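Laltach Library Service
Our summer changes begin in July. This thread sets out what is changing at our branches and how to have your say. 1/8

Opening hours: the Sandhu Road branch will open at 9.30am in place of 10am and will stay open until 7pm on two evenings each week. Hours at Lalidska branch remain as they are. 2/8

Loans: members may now borrow up to 14 items at a time, including audiobooks on disc. Existing loans are not affected and you do not need to renew your card. 3/8

Reservations: there is no longer a charge for reserving a book held at another Laltach branch. Requests for books from outside the area will still carry a fee, payable on collection. 4/8

Craft and homework tables: these may be booked for up to two hours at either branch. Please bring your own materials and take them home with you – we are unable to store them overnight.
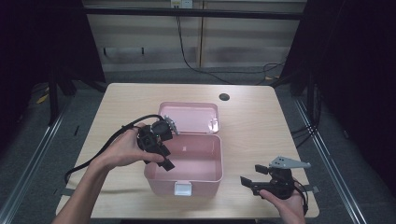
A pink storage box with its lid open, on a light wooden tabletop.

Bookings can be made at the desk or by telephone. Groups of more than six should speak to the branch beforehand, as the larger tables are shared with the reading group at Lalidska. 5/8

Local history: the parish maps and the Plotis collection of letters have moved to the first floor at Sandhu Road. The collection holds 148 letters, most of them from farming families in the Laltach valley. Original papers are seen by appointment with Amrit Gill, Local Studies Librarian. Copies may be read at any time during opening hours. 6/8

Your views: we received 1055 replies to our spring survey and are grateful to all who took part. Later closing was the most frequent request. Many of you also asked for more large-print fiction, and new titles will reach the shelves over the summer. A number of replies raised the question of parking at Sandhu Road – we have passed these to the council and will report back when we have an answer. 7/8

Further comments on the new hours may be left at either desk until the end of July. Please mark them for the attention of Tyson Doucette, Head of Library Services. Paper copies of this notice, including large print, are available on request. 8/8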